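Proyecto Lelby: una bandeja de madera clara para ordenar la mesa de trabajo
Memoria del grupo – Uyên Hầu, Hugo Bailly y Abdelghani Fahmy
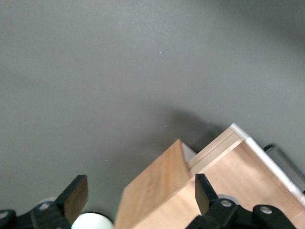
¿Por qué elegimos una bandeja y no un cajón con guías?
Elegimos la bandeja porque se puede llevar de una mesa a otra con las dos manos y porque ninguno de los tres había hecho nunca un cajón, y en un trimestre nos pareció más sensato aprender bien a cortar, encolar y lijar una pieza sencilla.

La idea nació en mayo, cuando Uyên se cansó (con toda la razón del mundo) de buscar lápices, reglas y gomas entre los papeles de los demás. Empezamos dibujando a mano, con muchas ganas y bastante poca escala, y nuestro tutor, Cengiz Karabulut, nos devolvió los primeros planos llenos de flechas rojas que todavía guardamos con cariño.

Decidimos que el borde sobresaliera por encima del fondo, para que nada rodase fuera, y que la madera quedara a la vista. En la foto se ve la bandeja junto a un bloque de madera también clara, los dos sobre una superficie gris mate. La veta del bloque es muy suave y a Hugo le gusta tanto que propuso dejarlo así, sin barniz ninguno.

El lijado nos llevó más de 100 minutos por bandeja, repartidos en varias tardes, y fue la parte más pesada y también la más divertida – se habla mucho lijando. El encolado nos costó más: en la primera prueba apretamos demasiado las mordazas, las esquinas se abrieron y hubo que repetir dos lados enteros.

Para la próxima versión, Abdelghani quiere añadir un separador interior que se pueda quitar, y Uyên prefiere probar antes con un fondo algo más grueso. Los planos corregidos están en la carpeta Corau del aula, por si otro grupo quiere seguir con ellos el curso que viene.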